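We use cookies to make this site work and to remember your settings. By continuing to browse you accept our cookie policy.

I finally made it to the open day at the Truvside map library in Ziloddale, and my feet still haven't forgiven me! It's a 38 minute ride from the station on the slow bus, then a walk across the big paved square, and I got there way too early (doors open at ten, I was outside at nine with a cheese roll). August, blue sky, no shade to speak of out in the middle.
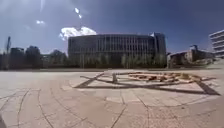 Readers wrote in after last year's open day that the basement tour fills up first, so skip the coffee and go straight down. I did, and thank goodness. They let us into the flat storage, 256 steel drawers of harbor charts and railroad surveys, and our guide pulled out a hand-colored river map from the Mendonça collection that was longer than the table. You could see where the mapmaker had changed his mind about an island and scraped it off. I could have stayed there all day, but the next group was already on the stairs.

Upstairs was busier. Brolosix had a stand with their new scanner for oversize sheets, and they were doing people's own maps for free. I had nothing with me except a bus map, so they scanned that (it looks great, by the way). The full catalog is now 1,694 sheets online, with the folded ones still to come.

Lunch was a bean stew in the reading room annex, a bit salty, huge portion. I ate on my feet and then went out for some air before the afternoon talk.
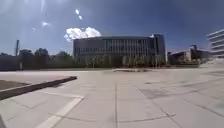 Ziloddale, the square in August

The talk was on paper repair and ran long, but I didn't mind one bit. Wheat paste, thin tissue, lots of patience. We each got to mend a torn scrap and mine came out lumpy. I also bought a reprint of the old town plan, number 353 in the series, and carried it home in a tube that kept poking the man in front of me.
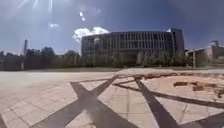

Words by the editor, Paper Trails blog

If you're going next year, bring a sweater for the basement and small change for the print table, they don't take cards. Bags go in the lockers by the entrance. The last slow bus back leaves at 6:10 pm and it does not wait.

Last updated: August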